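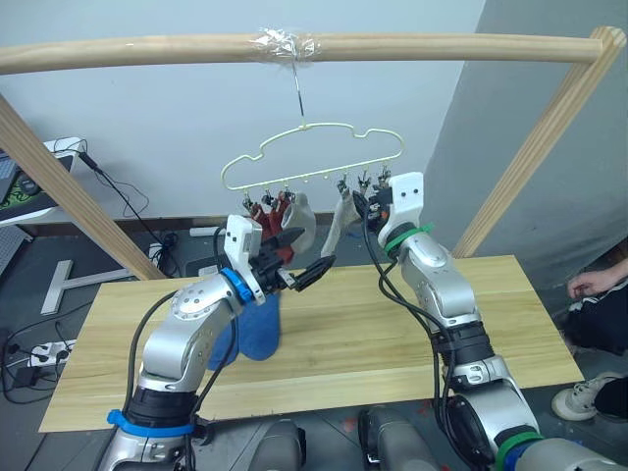
4.2 Wiederverwendung von Kunststoffbügeln: Was die Rücklaufquoten hergeben

Die Rücknahme von Kleiderbügeln im Filialhandel gilt in der Branchenliteratur als erledigtes Problem. Wer die Berichte der Anbieter liest, bekommt den Eindruck eines geschlossenen Kreislaufs: Der Bügel verlässt das Lager mit der Ware, wird an der Kasse einbehalten, sortiert und zurückgeschickt. Unsere Daten stützen diese Darstellung nur zum Teil, und an den Stellen, auf die es ökologisch ankommt, stützen sie sie kaum.

Befragt wurden 161 Filialen, die ihre Bügel über Vitent oder Cellora beziehen. Verwertbare Antworten liegen aus 149 vor. Schon die Ausgangsgröße ist unklar. Vitent zählt jeden Bügel als zurückgeführt, der in einer Sammelkiste die Filiale verlässt; Cellora zählt erst nach der Sortierung. Pruvost und Coste vergleichen die beiden Quoten in ihrer Übersicht dennoch direkt und leiten daraus einen Vorsprung von Vitent ab. Dieser Schluss ist nicht haltbar. Er misst den Fleiß beim Einpacken, über den weiteren Verbleib sagt er nichts.

Hinzu kommt die Frage der Bauform. Einfache Oberteilbügel lassen sich stapeln und überstehen mehrere Umläufe ohne erkennbaren Schaden. Bei Kunststoffbügeln mit Klammern (Abbildung 3 zeigt ein blassgelbes Exemplar, an dem Socken hängen) sieht es anders aus. Die Klammern verhaken sich in der Kiste, Federn leiern aus, und ein Bügel mit nur einer funktionierenden Klammer ist für den Handel wertlos. Von 475 Klammerbügeln, die wir im Sortierlager Gitum nach der Rückgabe prüfen konnten, waren 44 unmittelbar wieder einsetzbar. Der Rest ging in die Vermahlung. In der Statistik beider Anbieter erscheint er trotzdem als »im Kreislauf gehalten«.

Man kann einwenden, auch das Mahlgut werde genutzt. Rainer argumentiert so und verweist auf den Ersatz von Neuware. Der Einwand übergeht allerdings, dass die Klammerbügel aus mehreren Materialien bestehen und vor der Vermahlung zerlegt werden müssten. In Gitum geschah das von Hand und nur dann, wenn Personal frei war. Belastbare Angaben zur Reinheit des Mahlguts haben wir trotz zweier Anfragen nicht erhalten. Solange sie fehlen, bleibt die behauptete Einsparung eine Schätzung des Auftraggebers.

Auch die Farbgebung wird in der Diskussion unterschätzt. Besson verlangt von seinen Filialen einheitliche Bügel je Abteilung. Farblich abweichende Stücke werden dort aussortiert, auch wenn sie mechanisch in Ordnung sind. Eide hat diese Praxis als Randerscheinung eingestuft. In unseren Interviews wurde sie so oft und so beiläufig erwähnt, dass wir diese Einstufung nicht übernehmen möchten. Eine Filialleiterin sprach von »guten Bügeln, die keiner will«.

Mit Usman gehen wir davon aus, dass die Zahl der Umläufe pro Bügel die aussagekräftigere Kenngröße wäre. Erhoben wird sie bislang von keinem der untersuchten Anbieter. Die dafür nötige Kennzeichnung sei, so die Auskunft von Cellora, wirtschaftlich nicht darstellbar. Eine Rechnung dazu wurde uns nicht vorgelegt.

Einschränkend ist festzuhalten, dass unsere Prüfung nur einen Standort erfasst und im August stattfand, also während des Saisonwechsels, wenn die Kisten erfahrungsgemäß voller und schlechter gepackt sind. Ob der Anteil der wieder einsetzbaren Klammerbügel in ruhigeren Monaten höher liegt, lässt sich aus unserem Material nicht beantworten. Abschnitt 4.3 behandelt die Transportwege zwischen Filiale und Sortierlager.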